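August, 14:20. Adhesive trial, still on the Hallska batch.

The Premari data sheet claims full strength after 4 hours at room temperature. I don't believe it. We left ours for 19 and two of the joints could still be twisted by hand. Kong's sheet makes a humbler claim and so far its glue has kept to it.

Not convinced by the pull figures either. The gauge gave 155 N on the first joint and 604 N on the next, same glue, same overlap. Either my sanding is all over the place or the gauge sticks. I suspect the gauge.
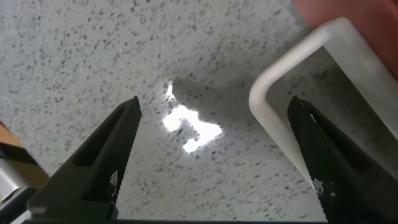

Bakent say to wipe with solvent and skip the sanding. They also sell the solvent. Will try it on scrap before anything goes near the good strips.

Somebody wrote "cured OK" on the old label with no time and no temperature. Ignoring it.

## To do

- Check the gauge against the hanging weight. If it reads differently twice running, bin all of today's numbers.
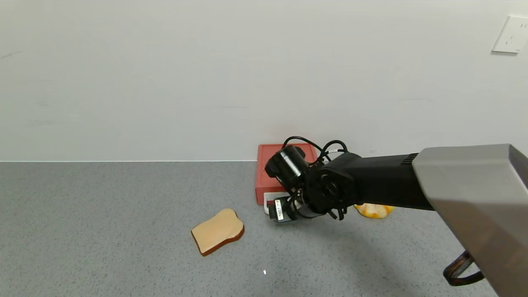
- Repeat the Premari joints with a fresh tube. Write the opening time on it.
- Ask Hallska what "room temperature" means to them.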